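Storing knitwear over summer

Wool, alpaca and blended knits stretch out of shape on hangers and attract moths when they go away dirty. The method below suits a household drawer or under-bed box and can be done in an afternoon once everything is dry. In most southern districts, November is late enough to start.

Washing

Check the care label first. Machine-washable blends go through on the wool cycle, cold, with the spin set low. Pure wool is hand-washed in cool water with a neutral wool detergent. Soak for 16 minutes, squeeze without wringing, and rinse until the water runs clear. Body oils and food residue are what moth larvae feed on, so a jumper worn once still counts as worn.

Drying

Roll each piece in a towel to take out the excess water, then lay it flat on a rack away from direct sun. Allow 72 hours for heavy rib and cable patterns. Cuffs, collars and waistbands hold moisture longest; check these by hand before packing.

Folding

Work on a flat surface at least as wide as the garment with its sleeves out. Lay it face down, bring each sleeve straight across the back, fold the sides in to the width of the drawer, then fold from the hem to the collar. Ribbed hems should lie relaxed, as a rib stored under tension keeps the stretch.

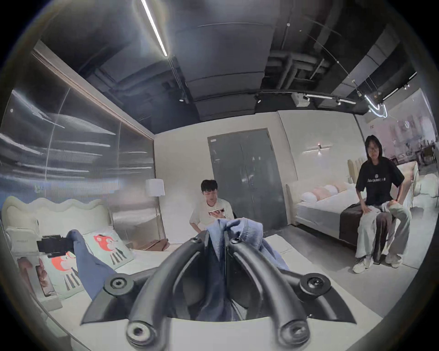 How many jumpers can go in one stack?

Three for heavy knits, with the thickest at the bottom. Fine-gauge pieces can go higher provided the lid closes without pressure.

Packing

Use a cotton bag or a lidded box lined with acid-free tissue. Sealed plastic is acceptable only for fully dry synthetics. Cedar blocks need a light sanding each season to restore the scent. Keep them off the wool itself, as the oil can mark pale colours.

Label the box on the short end and store it off the floor.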